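So the desk corner is finally a corner and not a dumping ground, and I am way too pleased about it.

If you've been reading since we moved into the Edet building, you know the brick wall is the whole reason I said yes to this place. And for months I had it hidden behind a stack of moving boxes and a bookcase I didn't even like! The bookcase went to Damilola Nwosu down the hall (she painted it dark green and now I'm a little jealous). The boxes went out with the recycling in November, and then I was left with bare concrete floor, a fridge that has to live there because the kitchen nook is too shallow, and no plan.

The plan, once I got one, was pretty simple. White table, a file holder for the paper, something green, something yellow. I had 200 dollars set aside and the table took 110 of it, secondhand from a shop called Plollden that mostly sells old school furniture. Rounded corners were a must – I have walked into enough square ones to know.

The pink mat was the splurge. It's a Clasano, and I went back and forth between that and a gray one for longer than I'd like to admit. Pink against red brick sounds awful on paper, but the pale kind works, I think. The black file holder with all the little holes in it still has a blank label on the front. I can't decide between "bills" and "later."

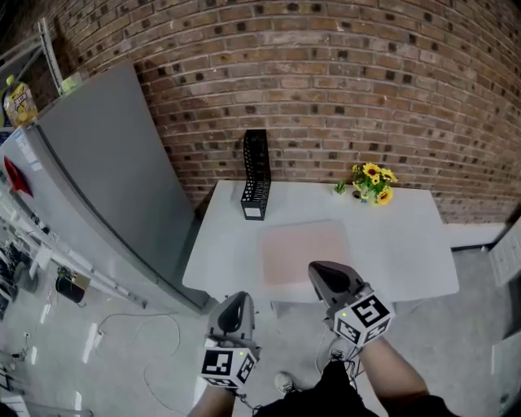
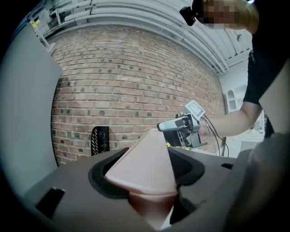
My rule for the file holder is that it gets emptied once a month, and whatever I haven't touched by then gets scanned or tossed. Rommel Dela Peña gave me that one. He works from a table even smaller than mine and has a whole system with colored tabs, which I tried for one afternoon and gave up on. Maybe next year.

What's still bugging me is the light. By four o'clock it's dim back there and I end up carrying my laptop over to the couch, so the next thing on the list is a clamp lamp. Brasley has one for 60 that I like, in white or brass, but the cord looks short and the outlet is behind the fridge. If anybody has one, could you measure the cord for me? I'd need it to reach past the fridge and up over the back of the table, and I really don't want an extension cord running across that floor.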